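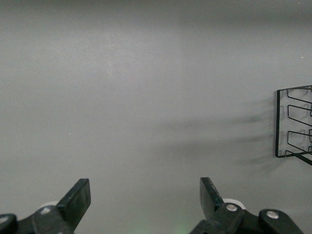 About Westside

Westside Evening School teaches practical cookery and baking to adults. We are a small independent school with two teaching kitchens, a classroom and a shop counter that opens on to the street. Most of our students live or work nearby and come after work.

Our history

The school began as a bread course run in the back of the Stallaro bakery. The bakery closed its ovens at midday, so the afternoons and evenings were free for teaching. When the bakery moved to larger premises we took over the lease and kept the deck oven, which we still use for the bread and pizza classes. The second kitchen was added later, when the unit next door came up for rent.

What we teach

Our main course is Everyday Cooking. It runs for 10 weeks and covers knife work, stocks and soups, eggs, pulses, fish, roasting, and planning a week of meals on a set budget. No experience is needed. Students who have finished it can go on to Everyday Cooking 2, or take one of the shorter courses in pastry, preserving or bread.

The Jin course is our introduction to noodles and dumplings. It lasts six weeks and has its own waiting list, so please put your name down early. Preserving is only taught in late summer and autumn, when there is enough fruit to make it worthwhile.

We do not offer professional qualifications. If you want to work in catering, the office can give you a list of colleges that run the right courses.

How classes work

There are eight students in a class, working in pairs. Classes start at 6.30 in the evening and finish at 9. Ingredients are included in the fee, apart from the fish weeks, when there is a small extra charge payable on the night. Please bring an apron, a tea towel and a box to take your food home in. Knives are provided, but you are welcome to bring your own.

Everyone washes up. We allow time for this at the end of each class.

Where our food comes from

Flour comes from the Hasenero mill, which also supplies the rye for our sourdough starter. Vegetables are bought from the market on the morning of the class, so recipes may change at short notice. We can cater for most diets if you tell us when you book. Both kitchens handle nuts and wheat, and we cannot promise that any dish will be free from traces of either.

Finding us

The entrance is at 98 Mill Street, through the green door beside the shop. There is no parking on site. The kitchens are on the ground floor and have step-free access. The school closes for the second half of December.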